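2023-07-16

Up before the alarm. Coffee, toast, took the 11 bus instead of driving. The car is still at Trendberg waiting on a part and they have stopped giving me a day for it. Walked the last stretch down Campbell and got to Wustelon early enough to pick my own spot at the folding end of the room.

All shirts today. I had been hoping for towels. Towels are easy on the brain and you can think about dinner while you do them. A shirt wants attention at the collar and again at the cuffs, and if you drift off in between you get a sleeve sticking out of the bottom like a tail.

The cream cover was on the table again. It had gotten creased since I last used it and I pulled at the corners for a while, but it slides back as soon as you lean on it. I would like one with elastic. I wrote that in the notebook in February and I wrote it again today. 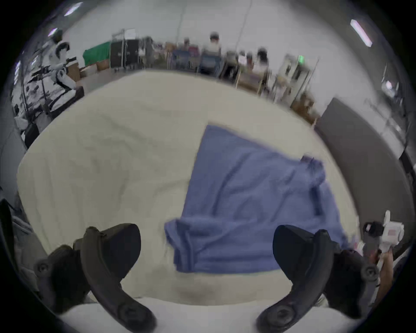 Do you have to button a shirt before folding it?

The top button and one in the middle are enough to keep the front from sliding, and the rest can stay open if the shirt is going straight into a drawer.

The way I do it has not changed much. Shirt face down, shoulders even, one side in to the middle of the back, sleeve laid down along the edge, then the other side the same. Tail up a little, then up again to the collar. Turn it over. My mother did it with the sleeves crossed behind and I did it her way for years, until I noticed I was ironing a line out of every sleeve before I could wear anything.

What slows me down is getting from the heap to face down. A shirt out of the basket has no front. I look for the placket first, then follow it up to the collar, and once I have the collar I can shake the rest out. The thin ones are worse than the heavy ones. They cling to the cover and the bottom layer stays where it is while the top one comes along with you. A heavy work shirt just goes where it's put.

Spent a good 30 minutes of the morning on that and nothing else — starting over from a heap, flattening, starting over. I tried going in from the hem for a change. Slower. You get the bottom nice and square and the collar is still folded under itself somewhere, so you have to undo the square part to reach it. I also tried picking up by the side seam, which was better than I expected for the white ones and no good for anything with a curved tail.

Lunch was the rest of the rice from last night, with an egg. Ate it outside. It was hot on the bench and there was a truck idling at the corner, so I didn't stay long. Read a few pages of the library book, which is due soon and which I am not going to finish.

After lunch, blue shirts. I like this kind of blue, it shows the creases without making a big thing of them. On white you have to bend down and look sideways to see if the fold is straight. On anything with a stripe the stripe tells you right away, and then you can't stop seeing it if it's off by a hair.
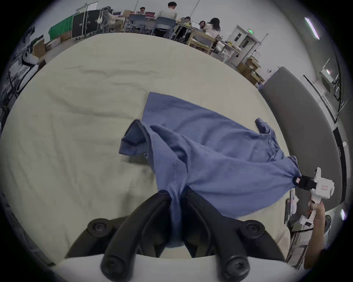 Blue button-up on the cream cover, picked up by a fold.

Shirts with a stiff placket are easier for me. It works as a ruler down the middle and everything else can be measured off it by eye. The soft ones have to be patted into line, and I pat too much. By the time I'm happy with the left side I have moved the right side.

Cuffs: still undecided. Flat along the side of the body is neat but it makes a thick spot where the buttons land, and a stack of them leans. Turning the cuff back on itself makes it thicker still. I laid a few with the cuffs pointing down and the next few with the cuffs pointing up to even the stack out, and that helped some. Need to remember it. I put it in the notebook under the elastic.

The sleeves are also a different length from one maker to the next. The Jekar ones I have at home run long, and I have to bend the sleeve back up or it pokes past the hem. I bought 5 of them on sale and I have regretted it every laundry day.

There is a green sheet too, a sage sort of color, and I think I prefer it. It sits flatter than the cream one. It still has faint fold lines in it, but those don't bother me, and I can use one as a guide if it happens to run the right way. Blue on green is harder on the eyes by late afternoon, though. I'd still take it.

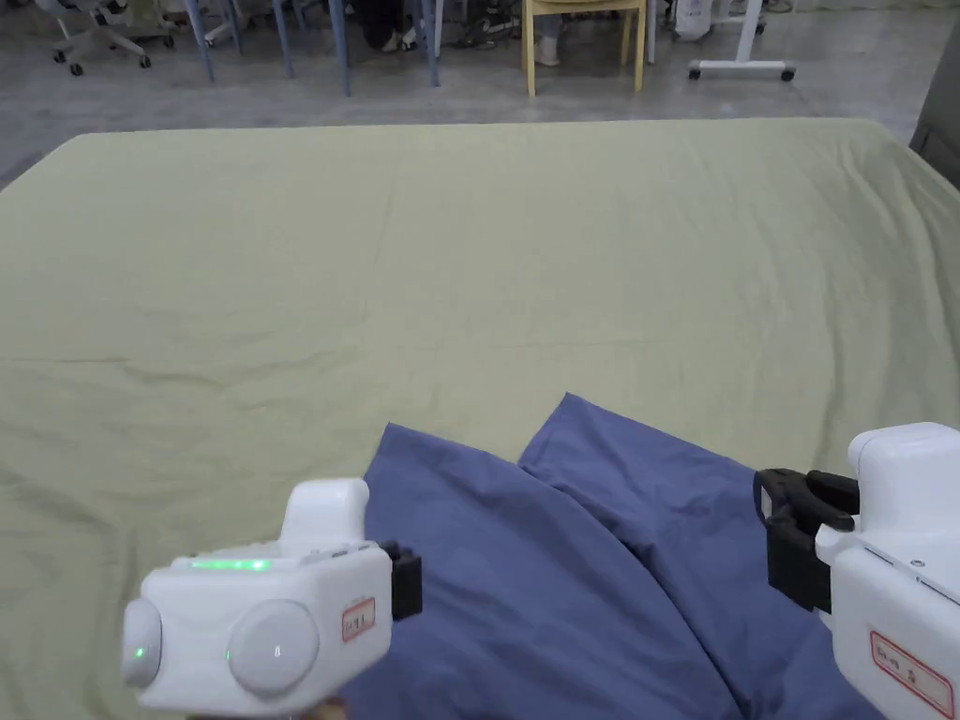

Blue on the green sheet, two points up.

My back was complaining by the end. The table height is fine for folding and wrong for flattening, when I have to reach to the far edge. At home I fold on the bed, and that's lower, and worse, and I never complain about it there.

Walked part of the way home. Stopped for dish soap, onions and a new lint brush, which cost more than the onions and soap together. The bus was late by 40 minutes according to the man at the stop, who had been there for all of it. I waited a bit with him and then kept walking.

Home. Put my own wash in as soon as I got my shoes off. Towels and pillowcases, a few socks. There is a basket of clean things from last week on the chair in the bedroom that I have been dressing out of every morning. I folded the two shirts on top and left the rest.

Need to call Trendberg tomorrow. Also buy clothespins.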